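一瓶水能有多少故事

酒单我见过不少，水单是头一回见。十几页，硬封皮，内页用的纸比酒单还厚。翻开第一页是一张等高线图，图上一个小红点，旁边写着水源的海拔和岩层。第二页开始讲味道：矿石感、丝绒感、收口短促、尾段带一点雪的气息。

雪是什么气息，我问了服务员。她想了想，说大概就是很干净。

这家店叫Havum，开在一条以咖啡馆出名的街上，自称“饮水空间”。店里不卖咖啡，也不卖茶，只卖水，配一小碟没有味道的饼干，用来在两款水之间清口。最贵的一款叫Jakholm，700块钱一瓶，瓶身像一截切下来的冰。店里的人倒水时手很稳，倒完会把瓶子转过来，让你看背标上的那行字：取自地下1,019米深处的含水层。

这个数字让我来了兴趣。1,000米听上去像估的，1,019米就像有人拿尺子量过。卖水的行当很懂这个道理，数字越零碎越像真的。至于深一点的水为什么就比浅一点的水好喝，水单上没有写，官网上也没有写。我写邮件去问，回信用了很长的篇幅讲冰川时期，末尾附了一张优惠券。

先说公道话。水和水之间确实有差别，而且有些差别是喝得出来的。水里溶着钙、镁、钠、碳酸氢根，多一点少一点，入口的感觉就不同。矿物质高的水，舌头上会觉得厚，有人说发涩，有人说发甜；矿物质极低的水喝着发空，有时还带一点微微的苦。带气的和不带气的更不用说，闭着眼睛也能分。从北方搬到南方的人，头几个月常抱怨泡出来的茶不对味，这事也不全是想家，硬水泡茶颜色深、茶汤容易浮一层膜，软水泡出来就清亮些。

所以“水没有味道”这句话站不住。可是从“水有味道”走到“这瓶水值700块”，中间隔着很长一段路，卖水的人一般是跳过去的。

我挑了个傍晚，在朋友家里摆过一次盲品。办法很土：同样的杯子，每杯倒50毫升，水提前放到一个温度，倒水的人和端水的人分开。参加的都是平时对吃喝有点讲究的人，其中两位在Havum办了卡。水有四种，Jakholm、一款叫Tshabalala的泉水、超市里最常见的纯净水，还有厨房水龙头里接出来、烧开又放凉的自来水。

结果谈不上科学，我也不打算把它当科学来讲。人太少，只喝了一轮，我这个组织者还忍不住盯着别人的表情看。能说的只有一件事：Tshabalala被认出来了，几乎每个人都说这杯不一样，有点咸，有点重。它的背标上也写着，溶解性固体高得很。剩下三杯，大家的意见散得一塌糊涂。办了卡的两位，一位把凉白开排在第一，说它“圆润”，另一位把纯净水认作Jakholm，还讲了一段关于收口的话，讲得非常好，我当时差点信了。

揭晓之后屋里安静了一会儿。然后排凉白开第一的那位说，今天的杯子不行，杯口太厚。

这个反应我觉得很值得琢磨。一个人花了钱、学了词、在别人面前讲过，再要他承认喝不出来，是很难的。换了我也难。杯子、温度、房间里的气味、中午吃过的东西，都可以拿来解释，而且每一条单独看都有道理。问题是这些条件在店里同样不理想，店里有香薰，有音乐，有隔壁飘来的烤面包味，那时候就没有人提杯口。

背标值得多看两眼

关于水的宣传，我断断续续攒了一抽屉。看得多了，会发现话术是有型号的。

一类讲年份。水在地下待了几千年，甚至上万年，“从未接触过现代文明”。听上去像封存的老酒，可水在岩层里待着，并不会像酒那样陈化，它只是跟石头接触，溶进一些东西，最后由它溶进了什么来决定味道。年份长短跟这个结果有关系，关系却没有宣传里那么直。况且地球上的水循环来循环去，我家水管里那一杯，论岁数也不年轻。

一类讲酸碱。弱碱性，平衡体质，说了很多年，换了很多包装。胃里的酸度摆在那里，一杯弱碱性的水下去，很快就谈不上什么碱性了，身体调节血液酸碱靠的是肺和肾。这一条早被人反复讲过，讲的人已经讲累了，卖的人还没有。最近的措辞谨慎了许多，不再说“改善体质”，改说“亲和体质”。什么叫亲和，随便你怎么理解。

还有一类讲结构，小分子团，六角形，能量。这类我不想多花篇幅。水分子之间的氢键一直在断开又重组，快得根本留不住什么形状，更别提装瓶、上车、在仓库里放几个月，再到你嘴里。

另外有一种比较新的，讲地理。没有功效，没有科学名词，只有风景照片，雪山、苔原、黑色的石滩。这是我最佩服的一种。它什么也没有承诺，你拿它没办法。你买的时候觉得自己买到了一点远方，喝的时候远方也确实在脑子里待了几秒钟。

可远方是要运过来的。一瓶水，主要的重量就是水，再加上玻璃瓶，漂洋过海，再坐卡车，最后摆在一条本来就通着自来水的街上。Jakholm的瓶子很厚，空瓶拿在手里都压手。我问过Havum空瓶怎么处理，店员说客人很喜欢，常常带回家插花。没带走的呢，她说会回收。怎么回收、由谁回收，她去后面问了一圈，回来说这个需要联系总部。

总部的答复我等到现在。

家里那台机器

不买瓶装水的人，多半买了净水器，自觉比买水的人清醒。我也是其中一个，所以下面这段话也算说给自己听。

我家用的是Tolton，厨下式，反渗透，当初选它是因为龙头不难看。说明书写滤芯建议定期更换，机器到日子会亮红灯，同时手机收到通知，通知里带一个购买链接。我后来发现，红灯是按时间算的。那年我出差多，家里几乎没人用水，红灯照样准时亮起来，一天不差。打电话给客服，客服说按时间更换是为了健康，久置的滤芯容易滋生细菌。这话有道理，放久了不用，确实该冲一冲，有的确实该换。我又问，那如果用水量特别大，会不会提前亮灯？对方停顿了一下，说也是按时间。

于是一台标榜“智能监测”的机器，里面最要紧的那项智能是一个日历。

更大的疑问在前面：这台机器究竟替我去掉了什么？我装它之前，没有查过自己家的水质，装它之后也没有。上门安装的师傅做过一次演示，把两根电极插进自来水，通上电，水立刻变得又黄又浑，浮起一层絮状的东西，再插进净化过的水里，什么也没有。场面相当吓人，家里老人看完当场就要加购一台放卧室。

后来我才弄明白，变色的主要是电极上的铁。自来水里有矿物质，能导电，铁电极一通电就溶出来，生成铁的氢氧化物，黄的浑的都是它。净化过的水几乎不导电，反应起不来，自然清亮。要是把Jakholm倒进去，照样会浑。按那个演示的逻辑，700块一瓶的水也是脏水。我挺想看看卖净水器的和卖高端水的坐在同一张桌子旁边，各自解释一遍。

测水笔也是同一回事。笔上显示的数字，说的是水里溶了多少能导电的东西，大部分是钙镁这些。数字高不等于有毒，数字低也不保证安全，细菌和许多有机污染物它根本测不出来。净水器厂家说数字越低越好，矿泉水厂家说数字高代表富含矿物质。同一支笔，同一个数，两家都能拿它卖东西。

我并不是说净水器没用。老房子管道锈了，早上第一股水发黄；楼顶水箱多少年没人洗过；有的地方水源本身就有问题，氟高，或者硬得壶底三天一层垢。碰到这些情况，装一台合适的机器是正经办法，有时候还是必须的。可“合适”两个字，得先知道水里有什么才谈得上。活性炭对付余氯和异味很好使，对付硬度就不行；反渗透什么都拦，代价是一部分水直接流进下水道。很多人家里真正的毛病只是有点漂白粉味，把水在敞口壶里放一放，或者烧开的时候揭一会儿盖子，味道就淡了。

这些办法不花什么钱，也没有人给它们拍广告。

有人会说，贵就贵了，愿打愿挨，喝水总比喝酒好。这话我同意一半。成年人愿意为一个漂亮瓶子掏钱，跟愿意为一双鞋掏钱没有两样，轮不到我来管。让我不舒服的是另一半：为了把一瓶水卖到那个价钱，总得先让人觉得水龙头里的那个配不上自己。这种暗示做得久了，真有人开始怕自来水，刷牙用瓶装水，淘米用瓶装水，给猫也用瓶装水。我认识的一家人，厨房里码着成箱的矿泉水，却说不出自来水哪里不好，只是觉得“现在的水不能喝”。

供水公司也有责任。我想查自己小区的水质，在网站上点了半天，找到一份扫描件，字小得要放大好几倍，表格里的指标一项一项全写着“合格”，具体数值有的给了，有的没给。取样地点写的是“管网末梢”，是哪一段末梢，看不出来。打电话去问，转了三次，接电话的人态度很好，说您放心。放心这个词，我在Jakholm的回信里也见过。

要是每栋楼门口贴一张看得懂的单子，写清楚上个月在这里测出了什么，水箱哪天洗的，我猜卖水的生意会难做一些。当然我也可能猜错了，人愿意相信雪山，未必愿意相信一张单子。

写这篇稿子期间，我又去过一次Havum。水单换了新版，Jakholm不再是最贵的，前面多了一页，字数更少，照片更大。套餐也推出来了，20分钟“引导式饮水”，有人在旁边轻声提醒你什么时候咽。我没有试。隔壁桌有一对年轻人在试，闭着眼睛，很认真，看样子也挺高兴。走的时候我跟店员要了一杯白水，她愣了一下，问我要哪一种。

我说水龙头里的就行。她去后面接了一杯，没有收钱。大约是走了路口渴，那杯挺好喝的。

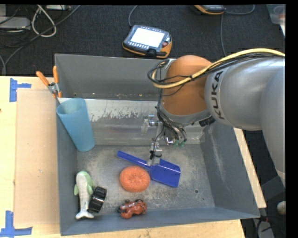

家里自来水有漂白粉味，需要马上装反渗透净水器吗？

先把水敞口静置，或者烧开时揭盖多滚一会儿，多数情况下味道就会减轻。还嫌有味，用带活性炭滤芯的滤水壶通常就够了。反渗透更适合硬度或氟含量偏高、或检测出具体污染物的水，最好拿到水质检测结果再决定。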